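Work With Us > Open Calls > Remote Operators, Simulated Homes

Posted in March by the Dumitrescu teaching desk

We are looking for 16 patient people to help us teach a two-armed robot how to get around a home. You'd do the teaching by remote control, in a simulated apartment, with a hand controller for each arm and a headset if you like one (plenty of our operators prefer an ordinary monitor, and that's fine too!). No background in robotics is needed, and if you've never touched a controller before, we'd still love to hear from you. 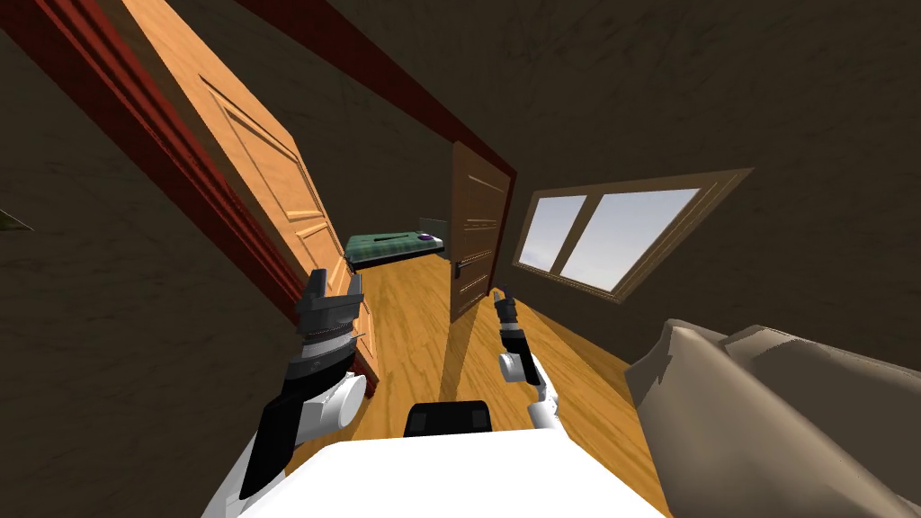 Each session lasts 3 hours, with as many breaks as you want, and we pay $100 per session. You'll be given a short written task, try it a few times at your own speed, and then record it until you have a handful of runs you feel good about. Slow and steady is lovely. So are mistakes you recover from — please keep those, because the robot has to learn that part as well. We have 3896 recorded runs in the Dresia collection so far, and we'd like a good many more from people who don't all move the same way.

Most of the work is in doorways and the rooms on either side of them. You'll switch between a wide view over the robot's shoulders and a close view down at the gripper, and getting used to the second one takes a little while, so the first session is all practice and is paid like the rest.

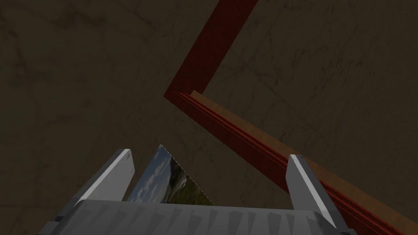
Brilis Robotics — Remote Teaching Team

You should be 18 or older, comfortable sitting at a screen, and able to come to our Trukik Street office for at least four sessions between April and June. Left-handed folks are especially welcome. To apply, send us a few lines about yourself and the hours that suit you, mornings or evenings, and we'll write back with a time to visit and try the controls.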